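Lusaneo
Home > Wood Care > Oils > Indoor

Tadular Matte Table Oil
Item no. 598
$71.00 per can
In stock – ships in two business days
154 customer ratings

Tadular is a clear, matte oil for indoor tables, desks and counters. It soaks into the wood and hardens there, so there is no thick film on top to peel or chip. When the surface starts to look dull or gets a scratch, you can sand that one spot and oil it again without stripping the whole table.

The oil is made for oak, ash, beech, maple and birch. It can be used on walnut and cherry too, but both get noticeably darker, and you should try it on the underside first. It is not meant for outdoor furniture, floors or anything that has been varnished and not sanded back to bare wood.

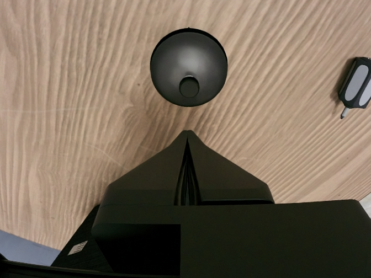 Light oak tabletop, matte finish.

Color

There is no pigment in the standard oil. Most clear oils turn pale oak a little yellow, and Tadular does this less than our older Su oil did. If you want to keep the wood as close as possible to its unfinished color, choose the Light version. It contains a small amount of white, which settles in the open grain. Two coats of Light are enough. A third tends to look chalky on oak and worse on ash.

To see what the standard oil will do, wipe a patch of sanded wood with a damp cloth. The color while the patch is wet is close to what you will get after the first coat.

How to apply

Sand with 120 grit, then 150, always with the grain. Stop at 150 on oak. If you go finer the surface closes up and takes less oil. Vacuum the dust and wipe with a dry cloth.

Stir the can well and keep stirring as you work. Do not shake it. Put on a thin coat with a short brush or a lint-free cloth, wait 15 minutes, and wipe off everything the wood has not taken in. Check from a low angle for wet patches, especially near knots and at the ends of the boards. Oil left sitting there will dry sticky.

Leave overnight. Rub lightly with a fine white pad and put on the second coat the same way. Do the underside as well, at least once. A top that is sealed on one side only can cup over the winter.

The table can be used with care after 24 hours. Keep water, table cloths and hot dishes off it for a full week.
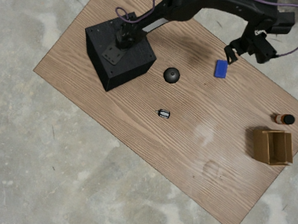

Tables that carry heavy equipment need a little more patience. A machine base, a vise or a monitor stand presses on the same small area all day, and oil that has not hardened will print or stick under it. Wait the full week before you put anything heavy back. If the base is bolted down, oil inside the bolt holes with a cotton swab before you refit the bolts, and wipe out the excess. Rubber feet can leave dark marks on any oiled surface. Felt or cork pads under them will prevent this.

In workshops and garages with concrete floors, do not stand wooden legs directly on the slab. Concrete holds moisture and end grain draws it up. Oil the ends of the legs three times, or fit plastic glides.

Cleaning and upkeep

Wipe with a damp cloth and dry it off. For grease, use Bostus Wood Soap in lukewarm water. Do not use dish soap every day – it pulls the oil out. A kitchen table usually needs a fresh coat once a year, a desk less often.

Water rings can be rubbed out with a few drops of oil on a white pad if you get to them the same week. Older rings need sanding.

Safety

Rags soaked with oil can heat up and catch fire by themselves. Put used rags in a bucket of water, or lay them flat outdoors until they are stiff. Never leave them in a pile or throw them in the trash while damp. Keep the window open while you work.

Details

Use: indoor only
Finish: matte
Versions: Standard, Light
Coats: two
Coverage: 154 square feet per can, one coat, on sanded oak
Clean tools with: mineral spirits
Storage: closed can, above freezing

Questions about a particular wood or an old finish go to Chunhua Jiang at the service desk. Orders for schools and workshops are handled by Thoa Tăng.

Page updated January 7, 2019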